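Ma dînette grandit (et la table blanche ne suffit plus !)

Samedi, dix heures du matin, deuxième café, et me voilà repartie dans les bacs de dînette. Je sais, j'avais promis de parler rideaux. Mais j'ai rapporté 76 pièces de la bourse aux jouets de Clundulik et je ne pense plus qu'à ça depuis !

Pour celles et ceux qui arrivent : je monte peu à peu un coin « marchande et cuisine » pour la ludothèque du quartier, avec des jouets de seconde main. Il y a 4 ans, tout tenait dans une boîte à chaussures. Aujourd'hui j'approche des 100 pièces, et il a bien fallu que je m'invente une méthode de tri.

Ma méthode, c'est la couleur. J'ai d'abord essayé par famille (les fruits, la vaisselle, les bouteilles), et c'était d'un triste ! Alors maintenant je mélange tout : un fruit bien vif à côté d'une vaisselle pastel, et je regarde ce qui se passe. L'orange coupée en deux, par exemple, je l'avais presque laissée à la bourse. Posée près du grand plateau ovale gris lavande, elle devient magnifique – et la fraise aussi, avec sa petite collerette verte.
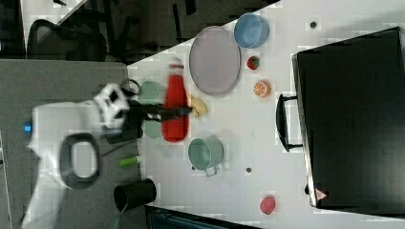 La fraise, la demi-orange et le plateau lavande, mon trio préféré.

Mon autre coup de cœur, c'est la marmite bleu-vert avec sa petite poignée. Je cherchais cette teinte depuis des mois, ni tout à fait canard, ni tout à fait menthe. Avec le bol bleu clair, on a déjà de quoi servir une soupe à toute une tablée de peluches. La grande bouteille rouge à bouchon blanc fera le sirop, ou le ketchup, les avis sont très partagés à la maison.

Côté rangement, j'ai commandé 5 paniers Yimyam, les bas, ceux qu'on attrape sans se pencher dedans. Un pour les fruits roses et rouges, un pour les verts, un pour les bleus, et les deux derniers attendent leur vocation. Les étiquettes seront dessinées à la main, au feutre, parce que j'adore ça.

Il me manque encore une théière (si possible lilas !) et un second gobelet pour aller avec le noir. Si vous en voyez passer une à la brocante de juin, mettez-la-moi de côté, je viens la chercher à vélo avec grand plaisir.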